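Jestwood two-arm folding station: acceptance checklist with comments
Second visit, demo cell on loan for review 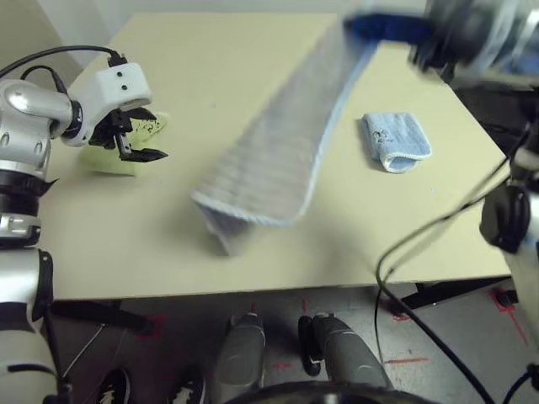
Wusa Textile Services — Equipment Review Group

Inspected by: Myfanwy Edwards
Second reader: Pin-yu Choi
Date: 9 January 2021
Test load: mixed towels and small cloths
Marking used: OK / FIX / OPEN

1. Table and supports
Tabletop flat, no raised edges where cloth can snag: OK
Support bars tight, checked by hand with power off: OK
Table does not shift when both arms move at once: FIX
Comment: It creeps a little on the long pulls. Jestwood should supply floor brackets with the kit. They are listed as an extra on the quote, and we want them included.

2. Left arm
Joint bolts checked against torque sheet: OK
Wrist housing seated, no play: OK
Cable at the wrist has slack through full rotation: OPEN
Comment: The black cable loops over the arm before it plugs into the white housing. No rubbing found today. Look again after 1,000 cycles.

3. Right arm
Joint bolts checked against torque sheet: OK
Speed limit set for manned operation: FIX
Comment: The limit was left at the vendor's demo setting. Large towels get dragged across the table fast, and a loose hem could catch a person leaning in. Lower it before anyone from the floor works next to the cell.

4. Grippers
Jaws free of burrs: OK
Jaw tips covered or rounded: FIX
Comment: The two-finger jaws are pointed. Fine for picking up an edge, but we would not want them near a hand. Ask about the soft tips in the Undach catalog and whether they change the grip on thin cloth.
Jaws hold cloth on power loss: OPEN. Not tested, no procedure in the manual.

5. Cables
Cables clear of the work surface: FIX
Cables clear of the walkway: FIX
Comment: Several black cables on the right side lie over the table and hang down past the front edge. Route them behind the column and clip them. P.C. adds — same remark as on the first visit.

6. Floor
Red tape marks in place: OK
Tape forms a complete boundary: FIX
Comment: Short marks only. Staff need a line they can follow all the way across the front.

7. Stops and training
Emergency stop reached from both ends of the table: OK
Stop tested under load, both arms: OK
Operator card posted: OPEN. Draft is with Hsueh for layout.

8. Service terms
Cycles logged at start of visit: 343
First paid service due at: 3,000 cycles
Comment: Ask for the first service to be free if the cell is moved to our site before May.

Result: not accepted yet. Items marked FIX go back to Jestwood in one list. Sections 3 and 5 must be closed before the next trial load.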